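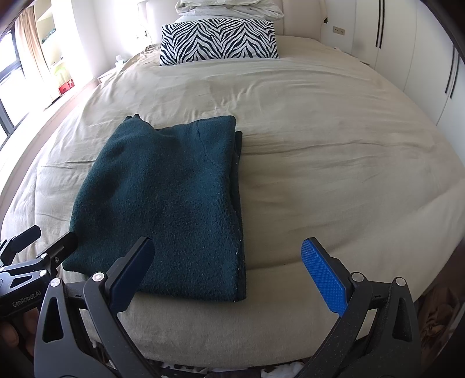 ## Girkness laundries to test filters for fleece fibre

Three shared laundries in Girkness will be fitted with fibre filters from May, in a trial meant to measure how much synthetic lint leaves household washing in the waste water. The town council approved the scheme last month and has set a limit of 30 weeks on the work.

The filters are made by Porkivex, which already supplies screens for swimming pools and small food plants. Each unit sits on the outlet side of the washing machine, between the drain pump and the waste pipe, and holds a removable mesh cartridge. Water passes through the mesh under pump pressure. Fibres collect on the inner face and are taken out when the cartridge is changed.

Polyester fleece is the main concern. The fabric is knitted and then brushed to raise the surface, which traps air and makes it warm for its weight. Brushing also leaves a large number of short, loose or partly broken fibre ends. Some come away in wear and some in the wash. Pilling, where loose ends tangle into small balls on the surface, is a visible sign of the same process, although the pills themselves tend to stay attached and account for only part of the loss.

Acrylic knitwear and polyester blends will also be recorded. Cotton towels shed heavily too and will be logged separately, as the council's waste water officers want to know how quickly natural lint fills a cartridge intended for synthetic fibre.

A total of 129 households have signed up. Each will use its nearest laundry as normal and fill in a card for every load, giving the type of fabric, the programme, the temperature and the spin speed. No change in washing habits is asked for during the first half of the trial. In the second half, households will be asked to wash fleece at 30 degrees on a short programme, in a full drum, with liquid detergent in place of powder.

Full loads are thought to reduce shedding by cutting down the movement of garments against one another and against the drum. Temperature and duration are harder to separate, as most cool programmes on the machines in use are also short ones. The trial design does not attempt to split the two. A note attached to the council papers says this would need a larger sample and machines with adjustable cycle times.

Cartridges will be collected by Beyene, the contractor that runs the town's water testing, then dried in a low oven and weighed. A portion of each sample will be examined under a microscope to estimate the share of synthetic fibre. Results will be given as milligrams of dry fibre per kilogram of washing.

The make-up of the lint matters for disposal. Dried lint will go to general waste for the length of the trial. Residents have been told not to rinse cartridges in a sink, as this would return the fibre to the drain by another route, and not to put machine lint on garden compost unless the load was entirely cotton or wool.

Flow rate is the other matter under test. A mesh fine enough to hold short fibres also clogs sooner, and a blocked filter can stop a machine draining or cause it to report a fault part way through a cycle. The Porkivex unit has a bypass valve which opens when pressure rises above a set point and lets unfiltered water through. A counter on the valve records each opening, and any cartridge with more than three openings will be left out of the main figures and reported in a separate table.

Stosville ran a smaller study of the same type two years ago, with filters on private machines. That work ended early after a number of units leaked at the hose joint – the fittings had been supplied in the wrong diameter. Its report gave no shedding figures but did recommend shared laundries for any later attempt, on the grounds that one fitter could check every machine in a single visit. Girkness has followed that advice and will inspect all joints monthly.

The council expects to process 1000 loads before the trial closes. It has made no commitment to keep the filters in place afterwards. Cost will depend largely on cartridge life, for which the maker has so far provided only laboratory values obtained with clean water and measured doses of cut fibre.

Prices at the laundries will not change. Machines fitted with a filter will carry a green label on the door, and record cards can be returned to the box beside the change machine. Households that miss cards for a month will be taken off the list, though they may go on using the machines.

An interim note on flow rates and bypass counts is due at the halfway stage. Fibre weights will be held back until the end.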